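Derkonura cell budget notes
README, last edited in April by Lamai Jitpraphai

What this folder is
Planning figures for the second chip-handling cell at Godholm. The sheet budget.csv has one row per part. Prices are in dollars, before tax.

Columns
item, supplier, qty, unit_price, lead_days, status
Status is one of: quoted, ordered, on hand.

Main lines
Gripper fingers, spare pair: 200, Nartey, 18 days
Aluminum extrusion and brackets: 938, Vurnby, quoted
Printed fixture plates: made in house, filament only
Reserve for damaged processors: 1000

The extrusion quote covers the slotted panel and the upright rail. It leaves out cutting, so add that before you compare it with other bids.

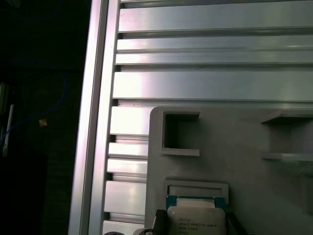

Fixture plates are the line most likely to change. Each chip size needs its own slot, and a new plate takes one night on the printer. Budget two plates per slot design. Used Xeons are fine for trial runs and should be charged to the reserve.

Not included
Arm, controller, floor work, training.

To do
Ask Nartey if the finger price holds for four pairs.
Fill in lead_days for Vurnby.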